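The Patience of Small Objects

Most of what Valbona Todorova knows about grasping she learned from watching things go wrong by a few millimeters. She writes planning software at Karnari, where the project called Isto has been going since August, and when I asked what it does she laughed and said it decides when to close the hand. That sounded modest to me, and by the end of my visit it sounded like a great deal of work.

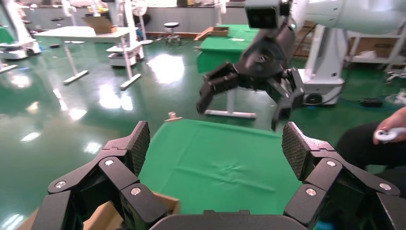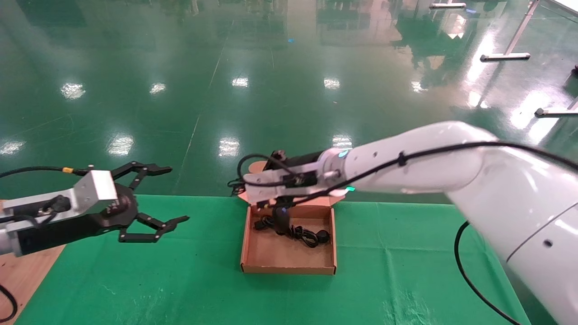
Isto is really three programs that have to get along. One looks, one plans and one drives the arms, and for a long time, Todorova told me over a very good cup of tea, each of them was sure the other two were at fault. A cable is the worst customer of all. A block has a top and sides and stays the shape you found it in, but a cable has only its present mood, and the minute you touch one end the other end has moved too.

The first planner worked out the whole motion before anything stirred and then carried it through to the end, come what may. Gun-woo Chae, who wrote it, is cheerful about its failings. "It was like someone reading directions aloud with their eyes shut," he said. The new one plans only a short stretch, looks again, and plans some more, throwing most of its work away as it goes (Chae admits this still pains him a little).

Then there is Kong, the replay tool, which I liked best of everything I saw. Na-rae Ra built it over a few evenings so that she could scrub back through a failed grasp with the camera views and the planner's guesses lined up on one clock. The team has 358 recordings in it now, 22 of them tagged simply "why??" in her lowercase. One of those led to a delay of 300 milliseconds between two cameras, which had been quietly spoiling everyone's results for weeks and was fixed with 4 lines of code.

I asked Ra whether she had celebrated. She said she'd gone home and slept, and in the morning there was a new recording waiting with two question marks on it.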